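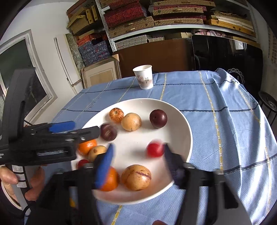 Fruit on the table: plate, bowl or nothing?

kausar_swati
We keep fruit out on a blue cloth, plums and oranges mostly. My sister says a flat plate is fine. I think things roll off. What do you use?

mudassar66
Plate. You can see what's going soft. In a deep bowl the bottom layer rots first.

Rocio N.
Disagree. Get a wide shallow bowl and keep it to one layer. Mine came from Goodall and cost less than a plate.

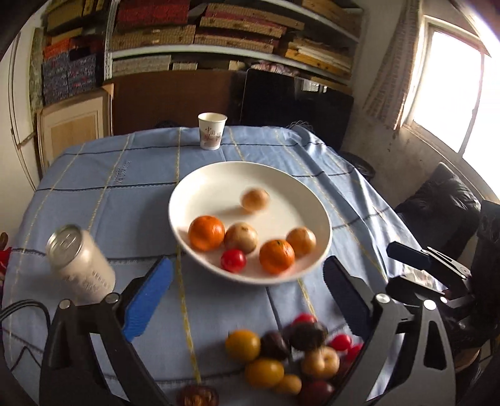 I leave the middle mostly clear and turn the fruit every 2 days. Small red ones go at the near side so they get eaten.

fahad_f
One layer is a waste of a big bowl. Fill it up and eat faster.

Rocio N.
There are two of us here, Fahad.

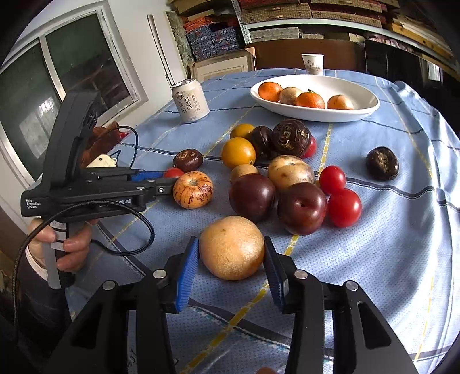 Page 2

saadet_g
I skip the dish for most of it when I get home from the market and put it straight on the cloth to sort, with just a few in a bowl. Plums together, water chestnuts wherever they fit. Those go in the fridge after, unpeeled.

mudassar66
Straight on the cloth stains it. Plum juice doesn't come out.

saadet_g
Cold water, right away. Mine is fine.

kausar_swati
Trying the shallow bowl first. Thanks.

572 views | 3 shares

Related threads
Storing water chestnuts
Do plums ripen off the tree?
Checked tablecloths that wash well

Contact | Desturthorpe Home Forum | Back to top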